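Notes for the talk - 28 July 2022 - keep to 20 min, they WILL cut the mic

Start without hello. Go straight into the seed story.

My grandmother kept beans in envelopes. Gas bill envelopes, mostly. Variety in pencil, year in pencil, nothing else. When she died we had a shoebox of beans and no idea what half of them were. "Good one, from Samuel." Who's Samuel? Pause here. People usually laugh.

Point: a seed without a label is a snack.

Then who we are, quick. Clandusia Seed Library, back room of the branch library, borrow in spring, bring some back in fall. First winter we had more donations than shelf. Packets in cookie tins, packets in coat pockets. I sorted all of December and hated it. Now 1956 packets in the catalog. Say the number slowly, it's a nice number, same as the year on our oldest tomato card. (Check that card again before saying this!!)

Next bit - why save seed at all. Don't preach. Three minutes max.
Cheap. One lettuce left to bolt gives you more than your street can eat.
Local. Plants that did OK in your yard, your dirt, your dumb late frost. Keep picking from the good ones and after some years they suit the place.
Also just fun. Say so.

Easy crops first. Beans, peas, lettuce, tomatoes. They mostly pollinate themselves so the kids look like the parents. Squash is the troublemaker - crosses with the neighbor's squash and you get something that looks like a football and tastes like one too. Tell the football squash story only if the room is awake.

Drying. Slow down here, this is where people go wrong. Paper plate, out of the sun, two weeks, longer if it's humid. Not the oven. Someone always asks about the oven. Bean should crack when you hit it, not dent. Tomato seeds need the jar trick first: pulp and a little water, few days, it stinks, rinse, then plate.

Storage. Cool, dark, dry. Small drawers beat one big box, you pull one family out and leave the rest alone. Ours go by plant family and then by year, newest at the back so the old stuff gets used up first. Clear fronts if you can get them, you see when you're running low.

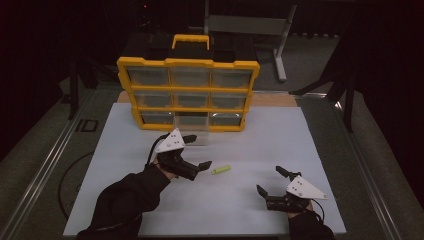
Latifa Shawky
Seed librarian, Clandusia Seed Library

Nine drawers is plenty for a home garden. Beans get their own, they're bulky. Peas their own. Tomatoes and peppers can share. Lettuce and herbs share. Leave a drawer for mystery seed, you will have mystery seed. If your drawers let light in, keep the whole thing in a closet.

Labels. Name, year, where it grew, who grew it. Four things. Pencil, becuase pen fades and marker bleeds through the packet. Put a slip inside too, outsides get wet. If you don't know the variety write "don't know". Much better than a guess that somebody copies down for ten years.

Germination test. Do the demo if there's time, the paper towel is in my bag. Ten seeds, damp towel, plastic bag, top of the fridge. Seven come up, that's fine, sow a bit thicker. Three come up, sow the lot this year and save fresh. None, compost. Onion and parsnip go off fast so test those every year. Tomatoes last ages.

Money slide - skip if late. We got 788 dollars from the plant sale and spent most of it on envelopes. Envelopes are not cheap! Aurelio Villalobos found us a box of 1000 coin envelopes from an office that was closing and we're still using them. Thank him by name, he's sitting near the front, he'll be embarassed, good.

What went wrong. Be straight about this. Returns are low. People borrow, garden gets away from them, they feel bad and don't come back. So we stopped calling it late. Come back with nothing, it's fine, tell us what died. We got more returns after that and better notes.

Ask. Want two people for cleaning day, winnowing is outside with a box fan, wear a hat. Want okra. Nobody gave okra this year and it's the one people come in for.

Questions. Likely ones - hybrids (you can, just don't expect the same plant), freezing (yes if bone dry, no if unsure), patents (don't wing it, take their email).

Swap table opens right after. Packets on the left are free, jars are for looking at, please don't take the jars.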